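We use cookies to remember your settings and keep you logged in. Accept all / Manage preferences

True Crime & Cold Cases > Unsolved, UK & Ireland
The Prultlow arson — is the reinvestigation going anywhere?
Reading time: 4 min

tansyroot
Does anyone else follow this one? I grew up two streets from the old Muken warehouse and I can still remember the smell on the walk to school the morning after. Police said in November that they were looking at it again, there was one appeal on the local radio, and since then I've heard nothing at all. The reward is still listed as £2,000, the same as it was when I was in primary school, and that wouldn't tempt anyone now.

What I'd love to know is whether they've found something new or whether it's just a routine review. My mum is convinced it was an insurance job. I've never been so sure.

gull_on_a_bin
Your mum and half the town! The insurance theory has never worked for me though. Muken were behind on the rent and didn't own the building, so they'd have got the stock value back and not much more. Plus the night watchman could very easily have died. I think somebody wanted to frighten the landlord and it got out of hand.

Pell71
Disagree, sorry. Stock value was the whole point. They'd had a big delivery from Plaretti the week before, loads of it, and the talk in the pubs was that half the boxes had gone back out again before the fire. If you claim for a full warehouse and it was half empty, that's a motive.

gull_on_a_bin
"The talk in the pubs" is doing a lot of work there. Was any of that in the inquiry report? I've read it twice and I don't remember it.

Pell71
It's not in the report because they never interviewed the drivers. That's my problem with the report.

marrowfat
Quick one on the review, as I used to do admin for a force (not that one). A routine review doesn't normally get a radio appeal. They cost staff time, you need people on the phones. So I'd guess there's a name, or at least a person they want to hear from. Could be wrong, it was a long time ago and they may do it differently now.

I've got all my cuttings in a box and I'm going through them at the weekend, so if anyone wants a particular article looking up just say.

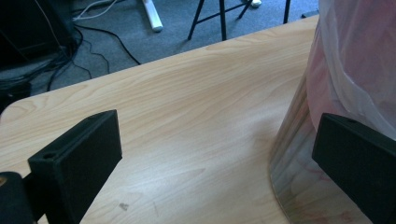

A wooden tabletop with a clear container on it

tansyroot
Oh that would be brilliant, thank you! Could you see if there's anything about the second car? I have a vague memory of a light-coloured estate being mentioned early on and then it just vanishes from the story.

marrowfat
Will do. I think there were 2 different cars in the early reports and they got muddled into one later, but let me check before I set that going as a rumour.

Kettle Lane
Long-time reader, first post. My uncle was on the crew that night. He's 60 now and he doesn't say much about it, but he's always been firm that it started in two places, one by the loading doors and one upstairs in the office. He reckons whoever did it knew their way round the building. I don't know if that fits with the landlord idea or the insurance idea — probably both.

Pell71
That fits insurance perfectly. Who else has keys to the office?

gull_on_a_bin
Cleaners, the watchman, the landlord, anyone who'd ever worked there and not handed their set back. Kaewmanee had the upstairs as a sublet for a while too, the catering people, and they left on bad terms. I'm not accusing them of anything, but you can't say "keys" and jump straight to the owners.

Pell71
Kaewmanee had been gone for months by then.

gull_on_a_bin
And did anyone change the locks?

tansyroot
Can we keep it a bit friendly please, some of us still have family there. Kettle Lane, has your uncle ever spoken to the new team? If he was there on the night I'd have thought they'd want him.

Kettle Lane
He gave a statement at the time. I asked him about it on the phone last night and he said they haven't been in touch, but he'd talk to them if they rang. I've told him to ring them himself. He grumbled.

marrowfat
Please do nudge him. Statements from back then were often a page long and handwritten, and a lot of what people remember never got put down. He doesn't need to have anything dramatic to say.

Back with the car stuff once I've found the right envelope. They're not in date order, past me was an idiot.

gull_on_a_bin
While you're in there, anything on the watchman's dog? One paper said it was inside with him and another said it was tied up in the yard, and it matters if you're wondering why it didn't bark.

Pell71
Finally something we agree on.

Thread last updated: 9.40pm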